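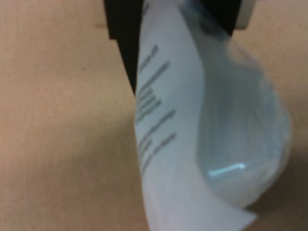
A bagged item with its paper label, held in the gripper.

We have a dropped-package story this month, and it taught us more than a month of clean runs! In March the Orkano cell at Norier passed its first long test, 1000 picks of packaged medical supplies, and we were all pretty pleased with ourselves. Then Arnel Dela Peña started a set of 20 picks on clear bags with paper labels, and 10 of them ended up on the table.

The gripper closed fine every time. The control software said "object held" every time, too, and that's the part that got our attention. Arnel pulled the logs and found that the fingers were closing on a fold of label or a pinch of slack film, enough to reach the force threshold but nowhere near enough to carry the bag through a fast turn. The arm then went through the whole placing motion with nothing in its fingers and reported success at the end. Yikes.
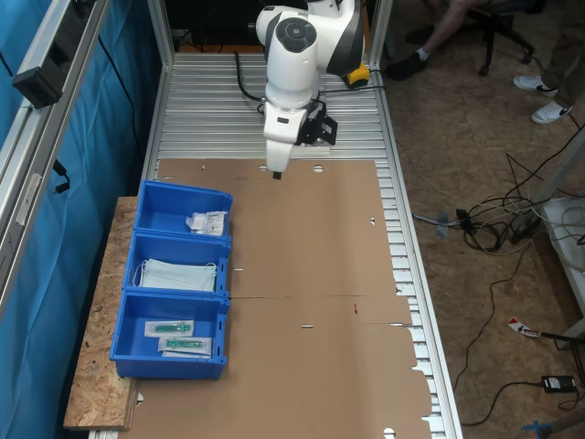

SAFETY & RELIABILITY

Rania Salameh took it from there. Her fix (we love this one) is a second grip check after the lift: the arm goes up a little, stops, and compares finger width with what it measured at the close. If the fingers have crept inward, the bag is slipping, so the arm sets it back down and calls for a person. She has also lowered the travel speed for anything in soft film. Boxes and stacked packets keep the old setting for now.

One reminder while we're at it. When a package drops, please press the stop and wait for the arm to park before you reach in, even if the bag is right there by your hand. Two of us grabbed for one during the bad set, and we'd like that number to stay at two.

Next up is a rerun of 2000 picks with the new check switched on. Arnel is keeping the drop log in the Vida folder, and he'd be delighted to get your notes on bag types we haven't tried yet!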